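# The second life of an office tower

In the repair hall of Zetitz the shelves are full of black desktop computers. They come from offices, from libraries, from a school which changed all its machines in one summer. Most of them still start. They are only slow, and someone above decided that slow is the same as finished.

I spent two mornings there, because I wanted to learn how an old computer is opened and what is inside that is worth keeping. I must confess that I had owned such towers for 19 years and never looked into one.

The first rule of the shop is to lay the tower down on its side. The panel comes away, and then you work from above, with both hands free, as a cook works over a wide pot. A standing tower hides its screws and makes you bend your neck.

Then you look at the cables before you touch them. The thick bundle in red, orange, yellow and black brings the power from the gray box in the corner. The thin flat one, often blue, carries the data of the drives. At Zetitz they keep a notebook with a small drawing for each model, and the drawings are better than the printed manuals. A connector should be held by its plastic body and never pulled by the wires. I did it wrong on my first try and was corrected very kindly.

The memory goes out early. You press the clips at the ends of the slot and the module rises. The processor needs more patience. A metal bracket holds it down, and a little lever must be released before the bracket can swing up. After this you lift the chip straight, by its edges, and put it in a tray with foam. The socket is the most delicate place of the whole board, and no tool should pass over it while it is open.

What happens with the parts depends on their age. Memory and processors go to Motaung, a small dealer who tests them and sells them again. The boards which cannot be saved go to Trernetti, where the metals are recovered. In August the hall received some 400 towers, and 70 of them were put back together from mixed parts and given to families.

I asked how much such a rebuilt computer costs. The answer was 200 for a complete set with screen and keyboard, and less if you bring your own screen. It writes letters, it opens the bank page, it plays films. For my mother this would be more than enough.

At home I put my own old tower on the kitchen table, on a folded towel, and took out the screws one by one into a saucer. Dust was everywhere, gray and soft like felt. I cleaned it with a paintbrush, closed the panel again and wrote to Zetitz to ask which memory would fit.

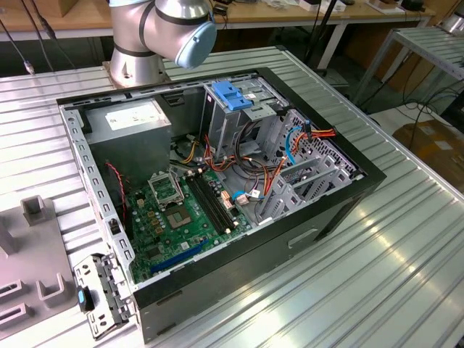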